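Unit 5: Reading a Product Offer for a Two-Arm Sorting Kit
Course handout, Applied Automation. Bring a printed copy to lab.

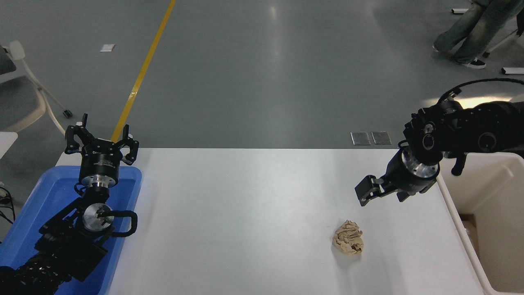 Figure 1. Two-arm station with a three-fingered gripper (left arm), a parallel-jaw gripper (right arm), and a crumpled paper test piece.

1. Purpose

This unit covers how to read a supplier's offer for a tabletop robot kit and how to turn its claims into tests that can be run in one lab period. The kit under review is the Hular two-arm sorting kit, sold by Gornen. A second offer, from Vasseur, is used in Section 6 for comparison. No purchase decision is required from students. The graded work is the test sheet and the written review.

You should already have read the Unit 4 notes on grip force and payload. Terms defined there are not repeated.

2. What is in the offer

The Gornen offer is split into a base kit and options. The base kit contains two arms, one parallel-jaw gripper, one multi-fingered gripper, the control box, and the Plositard software on a one-seat license. A table, bins, and trays are left to the buyer. Head or overhead cameras are listed as options, and so are spare finger pads.

Read the option list before the feature list. Several functions named on the front page depend on optional parts. "Automatic object finding," for instance, needs the camera option. A buyer who orders the base kit alone gets taught positions and manual jogging.

Installation is quoted as one day. The quote assumes a level floor, a power outlet within reach of the control box, and a table already in position. Time spent moving the table after calibration is charged separately.

3. Grippers

Mixed grippers on one station are a selling point in the offer, so the two types need to be judged separately.

Parallel jaw. Two fingers close along one line. Jaw position gives a usable estimate of object width when the object is stiff. Programming is short: approach, close, lift. The weak point is any object that changes shape as the jaws close.

Three-fingered. The jointed fingers can wrap around an uneven shape, and contact is spread over a larger area. There are more joints to command and more ways to approach the same object. Cycle time is usually longer. Finger service is also more expensive, and the offer does not state a price for it. Ask.

Crumpled paper is a useful test piece for both. It weighs almost nothing, so payload is not a factor, and failures come from contact and position alone. It compresses under the jaws, which makes a width reading unreliable as proof of a grasp. It also has no repeatable shape. A taught position that works on one ball may miss the next.

4. Station layout

Supplier drawings show an ideal layout. Check the following against the real station before any test is run.

a) Reach. Each arm must reach the pick area and its own drop point without passing through the working space of the other arm. If the zones overlap, the software must lock one arm out while the other is inside. Plositard supports this, but the lockout zones are off by default.

b) Bin height. Objects are released above the rim. A bin standing beside the table needs a path that clears both the table edge and the bin wall. Thick-walled bins reduce the opening, so measure the inside.

c) Tray position. A tray set next to an arm may sit under the arm in its rest pose. Confirm that the tray can be removed and replaced without moving the arm.

d) Cables. Loops near the wrist must leave enough slack for full rotation and must not catch on the gripper. Floor cables are to be kept out of the walking path.

e) People. Mark the standing area for the operator and keep to it. One student holds the stop button during every run. Nobody reaches over the table while the arms are powered.

f) Surface. A smooth white table gives good contrast for tan or brown objects. Glare can still confuse a camera. Repeat one test with the room lights changed if the camera option is fitted.

5. Test procedure

Each group tests one gripper. Groups swap data afterward.

Step 1. Home both arms and record the software version.
Step 2. Park the arm not under test in its rest pose and enable the lockout zone.
Step 3. Place one paper ball inside the taped pick area. Do not press it flat.
Step 4. Start the pick cycle and the timer together.
Step 5. Score the attempt. A success is a grasp, a lift, and a release inside the bin. A ball dropped on the rim is a failure even if it falls in.
Step 6. Replace the ball with a fresh one. Reused balls pack tighter with each grasp and bias the result upward.
Step 7. Repeat until you have 10 scored attempts.

Record failures by type: missed, slipped, pushed away, or dropped on the way to the bin. A single success rate with no failure types will be returned for correction.

Ten attempts is a small sample. It is enough to catch a gross problem with a taught position. It cannot separate two grippers of similar quality, and your review must not claim that it does.

6. Checking the supplier's numbers

The Gornen sheet reports 1,334 picks in a demonstration run. It does not say what objects were used, how many picks failed, or whether an operator reset the station during the run. Treat the number as a count of cycles until the supplier answers those points in writing.

The Vasseur offer gives no pick count. It lists a longer warranty and includes finger pads, but the software is licensed by the year. Compare the two over the same service period, with licenses, pads, and one repair visit in each total. Base prices alone will mislead you.

Questions to send to either supplier:
- Which listed functions work with the base kit only?
- What happens to taught positions after a gripper is swapped?
- Is calibration after a collision covered?
- Can logs be exported without the paid software tier?

7. What to hand in

One test sheet per group and one review per student. The review should state what was tested, what was not, and which claims in the offer remain open. Maximum length is 5 pages, tables included. Sheets are due at the start of the next lab.

Comments (3)

gripforce_lab
Is the lockout zone saved with the program or with the station? Ours was gone after a restart and we had to draw it again.

mtk_evening
With the station, but only if you save the layout file separately. It's in the second menu. Step 2 should probably mention it.

benchnotes
For step 6, does tissue paper count as paper? We ran out of the brown stuff on Sunday and used tissue for the last two attempts. The jaws closed all the way both times and the software logged a miss, although one of them ended up in the bin.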